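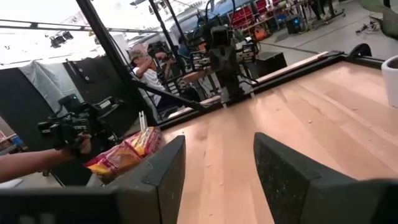
Proyectos > Manipulación de envases flexibles > Informes de avance

Informe de avance para la Fundación Tulside
Periodo: de septiembre a diciembre

Estimado equipo de la Fundación:

Antes de entrar en materia quiero darles las gracias, una vez más, por la paciencia con que nos acompañaron durante el arranque. La prórroga que nos concedieron en septiembre nos permitió rehacer con calma el protocolo de recogida de demostraciones, y creo que buena parte de lo que les cuento a continuación se debe a ese respiro.

Como recordarán, la propuesta se centraba en una pregunta bastante concreta: cuánto mejora el agarre de bolsas de aperitivos y otros envases blandos cuando la política se entrena con la vista de la cámara de muñeca, además de la vista general de la mesa. Las bolsas son un objeto ingrato. Se arrugan, brillan, cambian de forma en cuanto se las toca, y un dedo rígido que entra dos centímetros más arriba de lo debido se lleva un pliegue vacío y nada más. La cámara de muñeca ve los dos dedos y el hueco que queda entre ellos, y nuestra hipótesis era que esa información, la de los últimos centímetros, era justo la que faltaba.

Recogida de datos

El objetivo comprometido para este periodo eran 2000 demostraciones teleoperadas. Hemos cerrado con 1370 válidas, después de la revisión. Sé que la cifra queda por debajo de lo prometido y prefiero decirlo pronto y sin rodeos. La causa principal fue el cambio de protocolo: las demostraciones anteriores a octubre se grabaron con las dos vistas mal sincronizadas, y tras darle muchas vueltas decidimos descartarlas todas — una decisión dolorosa para quienes habían pasado tantas horas a los mandos, pero que el equipo tomó de común acuerdo. Desde noviembre el ritmo es bueno y confiamos en llegar a la cifra completa durante el próximo periodo.

La revisión la coordina Han-gyeol Sun, que se incorporó en octubre y ha puesto un orden admirable en las anotaciones. Cada episodio lleva ahora marcado el instante del primer contacto, si el agarre fue por el borde o por el cuerpo de la bolsa y si hubo que corregir la aproximación. Parece poca cosa, pero sin esas marcas no habríamos podido hacer el análisis que sigue.

Resultados provisionales

Entrenamos dos versiones de la misma política, a la que en el laboratorio llamamos Endon. La primera recibe solo la vista general; la segunda, también la de muñeca. Con bolsas que no aparecían en el entrenamiento, la versión de una sola vista completó el 58 % de los agarres y la de dos vistas, el 64 %. La diferencia va en la dirección que esperábamos, aunque es más modesta de lo que nos habría gustado, y les pido que la lean con prudencia mientras no repitamos la prueba con más semillas.

Lo más interesante, a mi modo de ver, está en el tipo de fallo. Con la cámara de muñeca casi desaparecen los pliegues vacíos. A cambio surge un error nuevo: cuando hay dos bolsas muy juntas, el brazo duda, baja a medias y a veces acaba cerrando los dedos entre ambas. Sospechamos que en esa postura los propios dedos tapan demasiado la imagen, y vamos a probar un recorte distinto y una inclinación algo mayor de la cámara.

Presupuesto y próximos pasos

El gasto se mantiene dentro de lo previsto, salvo en la partida de repuestos, donde tuvimos que adelantar la compra de un segundo juego de dedos a Kramer. Lo compensamos con lo ahorrado en desplazamientos, y el detalle va en el anexo económico.

Para el próximo periodo tenemos previsto completar las demostraciones pendientes, repetir la comparación con escenas de varias bolsas y llevar una copia del conjunto de datos a nuestros colegas de Tandton, que se han ofrecido generosamente a reproducir los resultados en su propio brazo. También nos haría mucha ilusión recibirles en el laboratorio; las sesiones de teleoperación suelen empezar a las diez de la mañana y basta con que nos avisen unos días antes.

Quedo a su disposición para cualquier aclaración, y les envío un saludo muy cordial en nombre de todo el equipo.

La dirección del proyecto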